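Kisano tabletop set: notes on the cable snag fault

Hello, and thank you for picking up this part of the Kisano data. Please read these few lines before you train on anything, as the folder you have opened is the one with the fault in it, and I would hate for you to find that out the way we did.

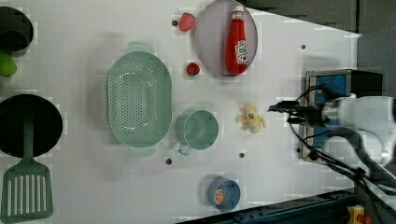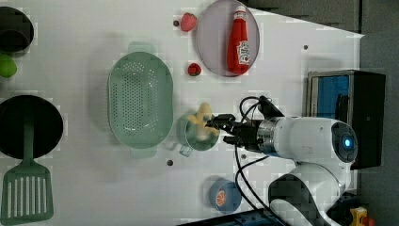
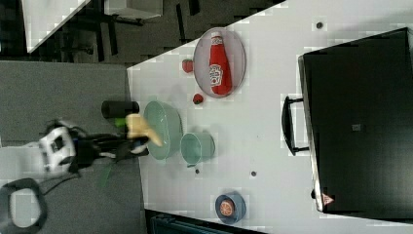
Kitchen table layout, with the arm at work among the toy food.

What went wrong

In August we began to see the wrist stop short during pick and place runs. Evaristo Tedesco went through the logs one long evening and traced it to the gripper cables, which had been tied with too little slack. When the wrist turned far enough, the cables pulled tight and the controller called a protective stop. Most of the time that was the end of it, but in 2 runs the gripper let go as well, and the toy dropped wherever it happened to be.

What is in the folder

There are 2507 runs in all, and 40 of them carry the flag cable_stop. We left those in on purpose – people working on failure detection have asked us for them, and they are hard to come by. If you only want clean runs, filter on the flag with the small Wodeo script in the tools folder.

If you run the same setup

Please leave 100 mm of slack at the wrist, and turn the last joint slowly through its full range before you start. Keep your hands off the table after a stop until the arm has been powered down – it can settle a little when it is released.

Questions and corrections are always welcome, and Evaristo reads all of them.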